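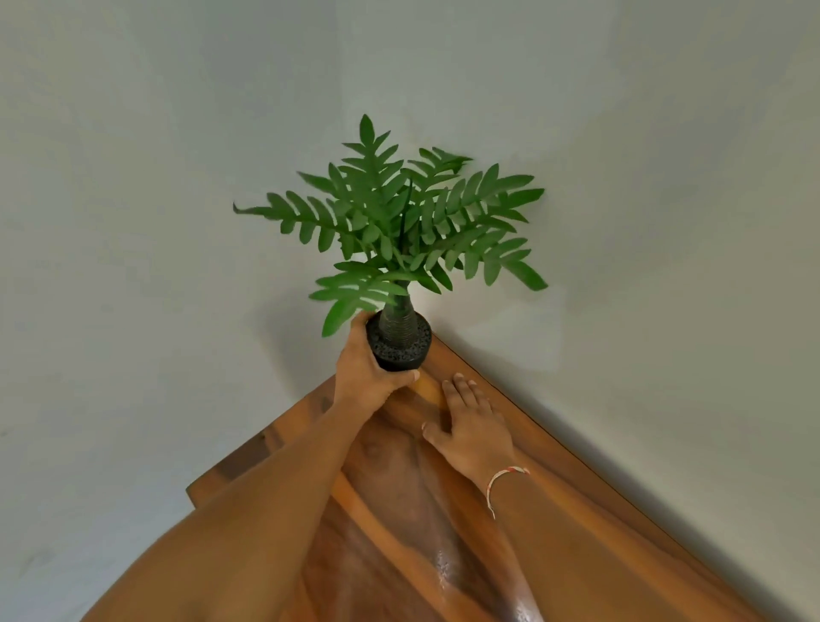

*Left hand on the pot, right hand on the wood. Task 2, "plant to corner".*

## Student project: learning table chores from first-person video, need advice on labels

**kadri_l** – first post

Hello everyone. My name is Kadri Lapiņa and I am in the robotics club of the technical college in Bemavley. We are five students and we prepare for the Tramonholm student challenge, home chores class. Our robot has two arms and we want to teach it from videos of human hands, seen from the head.

We have three tasks:

1. wipe a wood surface with a cloth
2. put a potted plant into the corner of a table
3. fold a small towel

At this moment we have 72 clips of task 2 and 27 clips of task 1. The towel is not started. The rules allow 500 clips for each team in total.

My problem is the second hand. In task 2 the left hand holds the pot and moves it. The right hand lies on the table and, in my opinion, does nothing for the plant. But our tracker gives a position for both hands in every moment, so the policy learns that the right gripper must also go to the table. In simulation it pushes down there quite strongly, and then the whole arm stops with a force error.

Should I label the right hand as "idle" and remove it from the loss? Or keep it as it is?

---

**moss_and_motors**

Mask it. We had the same thing two years ago with a drawer task. The free hand rests wherever the person feels comfortable, and your robot doesn't get tired. Add one column to the label file, active yes/no per hand, and multiply the loss by it. Half an evening of work.

---

**zinchenko_b**

I disagree with the above. A hand flat on the table next to the object is very often bracing. If the table is light, it slides when you push something toward the wall. Your person may be doing that without thinking. Mask it and your robot may shove the table the first time it touches the pot too hard.

Is the table fixed at Tramonholm? Read the rules before you throw data away.

---

**moss_and_motors**

> A hand flat on the table next to the object is very often bracing.

Sure, but the video has no force in it. You can't tell bracing from resting just by looking, and neither can the network. So what is it supposed to learn from it?

---

**kadri_l**

Thank you both for the fast answers. I read the rules again in the evening. It is written that "furniture is placed against the wall and is not fastened to the floor". So the table can move, at least away from the wall. I did not think about it before.

I also asked Madis, who has recorded most of the clips, why he puts his hand down. He does not know. He said his arm goes there.

For the wiping it is a different situation, and maybe this helps the discussion. There I am sure that both hands have work: one hand moves the cloth and the other one holds the edge, so that hand should stay in the labels.

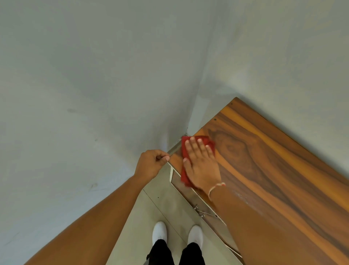
What I do not like in task 1 is that the wrist often turns a lot near the corner of the walls, because the cloth must reach the end of the wood. Our gripper on the Randgate arm has a limit in this rotation, and it can not follow the hand. I have tried to cut the angle at the limit, but then the fingers of the gripper point into the wall. Has somebody a better method?

---

**zinchenko_b**

Don't clip the angle. Keep the position of the cloth and the direction of the surface, and let the solver choose the rotation freely around that direction. A cloth doesn't care which way your fingers point.

And use three labels for the hands, not two: holding, supporting, idle. Then you can at least try training with and without "supporting" and compare.

---

**pelle_grip**

Coach of a high school team here. Please watch your reflections too. Varnished wood under a lamp gives a bright streak, and our hand tracker used to jump to it whenever the palm was flat. We lost two weeks blaming the labels.

Also, is it always the same plant in your clips? The judges bring their own.

---

**kadri_l**

It is always the same one, with the artificial leaves and black pot. I will ask in the club for others, but now I am a little worried – the hanging leaves cover part of the fingers, and a cactus for example would look completely different to the model.

---

**moss_and_motors**

OK, the loose furniture changes my mind a bit. I'd still mask first, since it's cheap, and add the three labels later if the table walks. But train on 50 clips and keep the other 22 for testing. You'll want some you never touched.

---

**zinchenko_b**

Fifty with one plant is fifty of nearly the same thing. Get the other plants first.

---

**kadri_l**

I will do the three labels for task 2 and try the free rotation for the wiping this month. Two members can bring plants in September. If the table walks in the test, I will write it here.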